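5. Kitbashing and the question of authorship

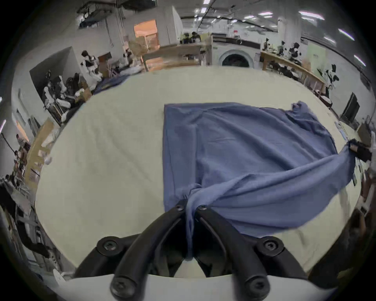 Figure 5. A blue-gray knit cloth on a cream-colored table, held at two points by black gripper tips.
Department of Sculpture and Material Practice, Vestwood School of Art

Writing on scale model art tends to take the builder's own account at face value. A builder says that a walker or a hover tank grew out of a childhood love of machines, and the critic repeats it. We are not convinced that these accounts explain much. Of the 62 artist statements we collected for this study, 39 mention childhood in the first paragraph, and most of those use nearly the same wording. That looks to us like a habit of the genre, learned from magazines and contest programs.

The claim that kitbashing is a form of sculpture deserves the same caution. Supporters point to the Drustari show, where built-up figures stood on plinths beside cast bronze. The plinths prove little. A part taken from a tank kit arrives with its shape already decided by a toolmaker, and the builder's choice lies in where to put it and how to hide the seam. Such choices can be very good ones. Whether they amount to authorship in the sense used by sculptors is a separate matter, and the Drustari catalog does not argue the point.

The Valilen kits make the problem harder. They were sold with spare parts meant to be swapped, so a "custom" build may simply follow a path the maker allowed for. Several pieces shown in Cabanatuan in September were praised for features that can be found on the sprues. The judges' notes do not say whether anyone checked.

Paint is a stronger case. Chipping, fading and grime are applied by hand, and two builders working from the same kit rarely finish in the same place. Even so, the popular weathering guides have narrowed the range, and we doubt that many viewers could match five unsigned models to their makers by finish alone. Section 6 takes up that doubt.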